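Break room and kitchen walk-through, Kodgate building, September
Checked by: Paula Oprea. Copy to Rogelio Sarmiento

Fire extinguisher by door — tag ok, pin in. OK
Exit path clear. Boxes from Clevico delivery still in the hall, move them today. FAIL
Outlets near sink: tested both, 2 of 2 trip fine. OK
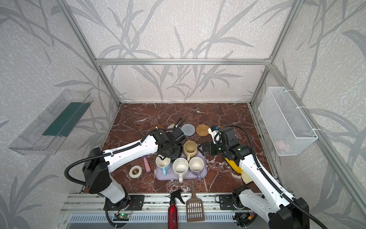 Fridge temp log. Blank since last month, somebody please fill it in. FAIL
Kettle cord frayed at the plug. Tagged out, dont use.
First aid box, room 224. Burn gel missing, rest ok.

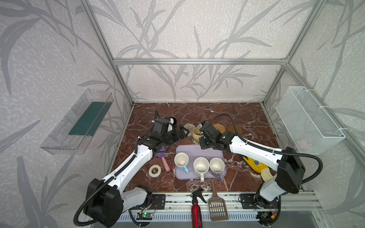

FOLLOW UP
Rogelio to order burn gel and new kettle. Recheck room 323 smoke alarm, coudn't reach it — need the tall ladder.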